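Home | Our Work | Toy Library | Reports | Donate

Toy Library Progress Report, December 2023

Hi again to everyone at the Sornent fund! Your 2,000 came through in October and we've now spent 953 of it, mostly on replacing tired sensory toys and getting the sorting room into shape. I know you like to hear about the toys as well as the money, so I'll try to do both (the receipts are coming separately from Birutė Vanags).

Sorting comes first. Everything that comes back from the Wirkovwood families goes in together, balls and plush and knitted things all piled up, and we work through it on the green tables.

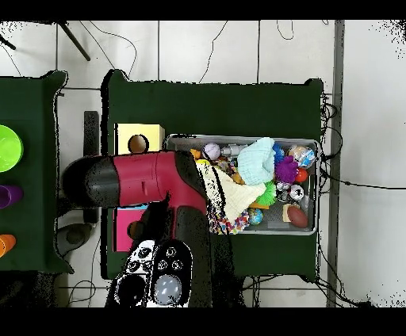 Boxes and baskets

We spent 300 on storage, and I'm so pleased with how it's going. The old bins had lids that the smaller kids couldn't manage, so the new boxes have a hole to post things through, and families can use the same kind at home. Colors help a lot too – a child who can't read a label yet can still go straight to "the pink one."
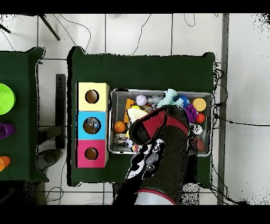 Balls are still our most borrowed toy by a mile. The Tóth playgroup asked for a mixed set after their last visit and wanted different textures and sizes in it. I've said yes, and it'll be the kind of mix you get with a baseball, a little orange basketball and a blue spiky one all in the same basket. They'd like the purple knobbly one as well, but I want a second one of those before I promise anything!

Still to do: a proper checklist for each set, more soft toys for the under-twos, and nine loan bags to sew. Flisis has offered us the fabric – just waiting on a delivery date.

Related
Toy Library: how borrowing works
Autumn report to funders
Donating toys: what we can take

Contact us | Copyright Wirkovwood Toy Library | Back to top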